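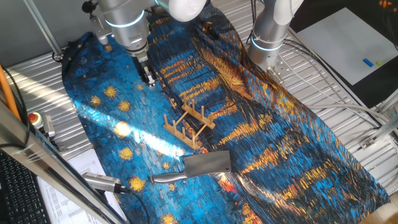 Counting the Preference Ballot: A Conversation with the Returning Officer

Municipal elections in the borough of Kidard will be conducted under ranked-choice voting for the first time this November. Karabo Pretorius, who was appointed returning officer in March, met with the Civic Bulletin at the borough offices on MacKinnon Street to discuss the change and what it will require of voters and poll workers.

The charter amendment adopted by the borough replaces the two-round system used for council seats. Under the former rules, any district in which no candidate received a majority held a runoff in December. Pretorius noted that turnout in those contests was consistently lower than in the general election.

"A runoff asks a voter to come back after the holiday season has started, often for a single line on the ballot," Pretorius said. "The charter review found that many people who voted in November did not return. The new ballot collects the same information in one visit."

Voters in each of the borough's 10 council districts will be able to rank up to six candidates. If no candidate holds a majority of first choices, the candidate with the fewest votes is eliminated and those ballots pass to the next choice marked. The process continues until one candidate has more than half of the ballots still in the count.

Asked whether voters must rank every candidate, Pretorius was direct. "No. A ballot with one choice marked is a valid ballot. If that candidate is eliminated, the ballot is recorded as exhausted and does not count toward the later rounds. We want people to understand that before they leave the booth."

Two errors are expected to account for most rejected rankings. The first is marking two candidates as the same choice. The second is skipping a ranking, for instance by marking a first and a third choice only. In the latter case, the borough's rules direct that the next marked choice be moved up. Where two candidates share a ranking, the ballot stands up to that point and no further.

Training and Staffing

Deputy returning officer Vaughn Benavides is responsible for preparing poll workers. Training sessions will begin in September at the Jellora Branch Library, with each session limited to 20 participants.

"Poll workers may explain how the ballot is marked," Benavides said. "They may not suggest how many candidates a voter should rank, and they may not discuss strategy. We spend a good part of the session on that line, with practice questions."

Benavides added that the borough will mail a sample ballot to every registered household. Large-print copies will be available at all polling places and on request from the elections office.

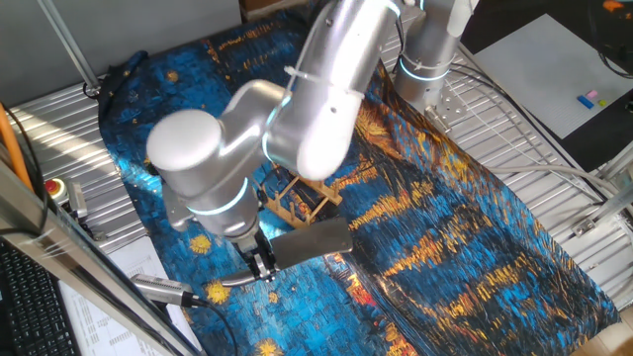
Reporting the Results

First-choice totals will be released on election night, as in previous years. Later rounds will not be tabulated until the deadline for receiving mailed ballots has passed.

"The order of elimination can change with a small number of late ballots," Pretorius said. "If we published rounds on the first night and then had to revise them, we would be creating confusion for no good purpose."

The neighboring borough of Skimero adopted a similar system for its school board, and Pretorius observed its most recent count. She described the staff there as generous with their time and said that Kidard has adopted their practice of posting a full table for each round, including exhausted ballots.

Candidates may request a recount when the margin in the final round is below the threshold set in the charter. Requests must be filed in writing with the elections office by 5 p.m. on the day after certification.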